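Sharpening and Storing Kitchen Knives

Most dull knives are not worn out. The edge has rolled to one side and can be straightened on a honing steel. Hold the steel upright with the tip on a folded towel, set the blade at a shallow angle, and draw it down from heel to tip. Alternate sides. Light pressure is enough.

If the knife still slides off a tomato skin after honing, it needs a stone. Start on 400 grit for an edge with small chips. Soak the stone until it stops bubbling, unless the maker says to use it with a splash of water only. Work one side until a burr can be felt along the full length of the other, then switch.
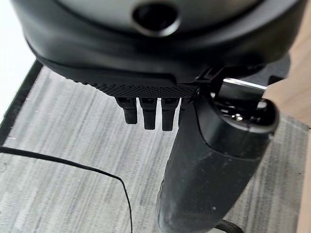

Remove the burr with a few light passes on alternate sides. Test on newspaper – a clean cut with no tearing is the goal. Wash and dry the blade before it goes back into use. Metal dust stays on the steel and will end up on food.

A stone hollows out in the middle with use. To flatten it, tape a sheet of 200 grit wet-or-dry paper to a piece of glass, pencil a grid on the stone, and rub until the lines are gone. Rinse often.

Storage matters as much as sharpening. Loose knives in a drawer knock against each other and lose their edge within weeks. Use a wall strip, a slotted block or plastic edge guards. With a wall strip, set the spine down first and roll the blade flat. Take it off the same way in reverse.

Carbon steel blades get a thin wipe of mineral oil before long storage. Do not use olive oil – it turns sticky.

Tips by Marcus Montoya, updated in April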